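Does the order of grasp data matter? Some results from the bin

I've been meaning to write this up since May, when the last of the runs finished. 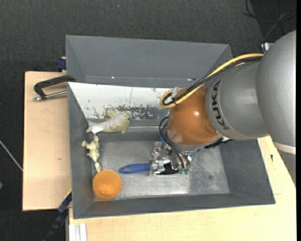

The question was a simple one. We collect grasp attempts on a KUKA arm with mixed household stuff in a metal bin, and we train a network to score a proposed grasp from a camera view. Most people shuffle all the attempts together before training. I wanted to know what happens if you feed the network the easy objects first and the awkward ones later. There's a fair amount written about ordering like this for other tasks, and I couldn't find much that matched our setup.

The data set has 1789 attempts in it. Each one is a camera view, a gripper position and angle, and a yes or no for whether the object was still held after the lift. The yes or no comes from the finger position after closing, checked against a second camera view of the bin. When the two checks disagreed I went back and labeled the attempt by hand. That happened 143 times, mostly with thin things the fingers could close on almost completely.

I trained two versions of the same network. The first, which I called Manari, got everything shuffled. The second, Drandach, got objects sorted by how often a random grasp worked on them, easiest first, with the full mix only in the last part of training. Same number of steps, same learning rate. The names come from a list we keep so that we don't end up with folders called "new" and "new_final".

Drandach learned faster at the start, as you'd expect when it only sees the easy objects. By the end the two were level on the test set. I ran each with several random seeds and the spread between seeds was bigger than the gap between the methods.

Where they did differ was on see-through plastic and on tools with a long thin end. Drandach was worse on both. It had learned to be sure of itself on soft, thick objects and kept giving high scores to grasps near the end of a handle, where the tool tends to swing and slip out. The final mixed stage didn't fully undo that. Elínborg Hedegaard suggested lowering the learning rate more slowly in that last stage. I tried it and it helped with the handles. It made no difference on the clear plastic, and I suspect the camera view is the limit there.

So for now I've gone back to shuffling. It's less work and it doesn't need a difficulty score for every object.

One thing I'd change is the way I measured difficulty. A random grasp fails for all kinds of reasons, including the object sitting against a wall where the gripper can't get around it. I scored objects and should have scored placements. The Rerkia code already logs the distance to the nearest wall, so I can redo the sorting without collecting anything new. I'll post the numbers when that's done.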